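Pemum word list, README

Pemum is a small list of household words and short sayings, collected from families who speak more than one language at home. I started it because my own children mix three languages at the table, and I wanted to write the words down before we all forget which one came from where. The list has 186 entries now. It is free to use for teaching, for reading, or for your own curiosity.

What is in the folder

words.csv is the main file. Each row is one word or saying. The columns are: entry, meaning, language as named by the speaker, room of the house, and note.
sayings.txt has the longer sayings, one on each line, with the meaning in English after a tab.
changes.txt tells what was changed in each version.

The files are saved as UTF-8. If you open words.csv in a spreadsheet program and the accents look broken, please import the file again and choose UTF-8 by hand.

How the entries were collected

Members of 29 families sent me words by letter or by email, and a few told me on the telephone. I did not correct their spelling. Where two families spell the same word differently, both spellings are kept, each in its own row. The language column has the name that the speaker gave. One family says "Grandmother's language" and I have left it so.

The room column was the idea of Olumide Onyeka, who also checked all the meanings in version 2. The kitchen has the most entries. The hallway has only 11, and most of them are for telling somebody to hurry up with their shoes. 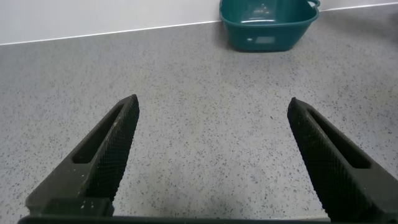

Some entries have no exact English word. In this case the meaning column gives a short sentence. For example, one entry means "the cup that everybody avoids although it is clean". Please do not shorten these sentences if you reuse the list, the families chose them with care.

Known problems

The colour words are not complete. Bathroom and laundry words are mixed together in many rows, and I would like to separate them in the next version. The note column is empty for around half of the entries. Two sayings appear in both files, with a small difference in the comma.

Licence and thanks

You may copy, print and change the list. Please name Pemum as the source, and write in your copy what you have changed. Family names are not included and I will not give them out.

New words are welcome until the end of December. Send the word, its meaning, the room, and the name of the language as you call it at home.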